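## 4. Recording your first stacking task

OK, so by now you've got the leader handles clamped down, Lovow Teach is running, and the arm follows your hand without any scary jumps. If it doesn't, go back to section 3, please! I wrote that section after a very long Wednesday and it will save you one of your own.

I start everybody on block stacking. Red goes down first, yellow on red, green on yellow, all inside a square of black tape. It's a small job, but it makes you grip, lift, line up and let go, and that's most of what you'll be teaching later anyway.

1. Tape your square. Mine has stayed put since June and I've stopped noticing it, but the software cares a lot, so don't peel it up between sessions.

2. Open a new task and give it a name you'll recognize in a month. "test2_final" is how Eirlys Bevan and I lost an afternoon.

3. Press the left pedal to start recording, then wait for the beep before you move. (The beep is quiet. Turn it up under Settings > Sounds.)

4. Bring the gripper down over each block slowly, and keep your wrist straight. When you get to the green one, lower it until it meets the yellow, and stop there. Don't press. 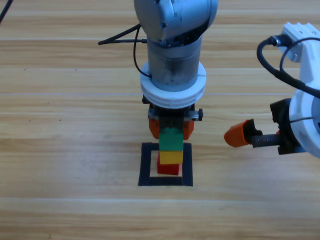
*Fig. 4-1. Green block still in the grip, lower end resting on the yellow.*

5. Open the fingers, lift straight up, and press the pedal again to end the take.

> **Caution:** If you're working with a second arm, park it or keep it well back while you stack. The Dafis controller will stop both arms when it senses a bump, but it won't save your tower, and you'll have to throw out the take.

### 4.1 Getting the pick right

Most bad takes go bad at the pick, at least in my experience. You look at the overhead view, everything seems lined up, you close the handle, and one finger lands on top of the block. So switch to the wrist view for the last bit of the approach (F3 on the keyboard, or the thumb button if you have the Pavier handles, which I love).

- Get the block between the two fingertips before you close anything. In the wrist view you want an orange tip on each side of it.
- If the block looks twisted, turn your wrist to match. Dragging it square with a finger does work, but then the robot learns to drag, and I spent a week getting rid of that habit.
- Still not lined up? Back off a little and come in again. A second try inside a take is fine, so leave it in. 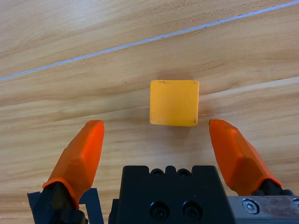
### 4.2 How many takes?

Glenys Cadwaladr, who set up our Rudell bench, told me to do 20 takes and then train something, even if it's bad. I thought that was way too few! But she was right that you find your mistakes a lot faster that way. After that first try, go for 100 good ones. My own stacking set is up to 3,124 takes, and I kept 1,475 of them after I went through and got picky, so you can see how sloppy I was at the start.

Move the loose blocks around between takes. Left, right, nearer, farther, a bit rotated. Leave the tape alone, and keep the order the same every time.

**Note:** A stack with a small offset is a keeper. My yellow hardly ever lands perfectly over the red, and the trained arm copes fine with that. What you want to delete are takes where you knocked something over and fixed it with your fingers, or where your sleeve got into the shot.
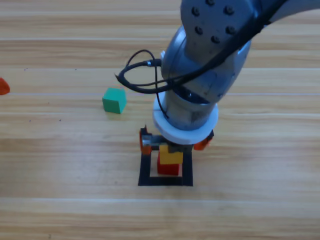 **Can I pause in the middle of a take to rest my hand?**

Short pauses are fine, but keep them under a couple of seconds. Anything longer gets recorded as part of the task, and the arm will learn to stop and hang there too. If your hand is tired, end the take, mark it as a discard with the right pedal, and start fresh after a break.

### 4.3 Saving your work

6. Hit **Review** and play each take back at double speed. Use the up arrow to keep and the down arrow to discard.

7. Click **Export** and pick the task folder. Leave "compress" off for now, as it's slow and I haven't worked out the settings yet.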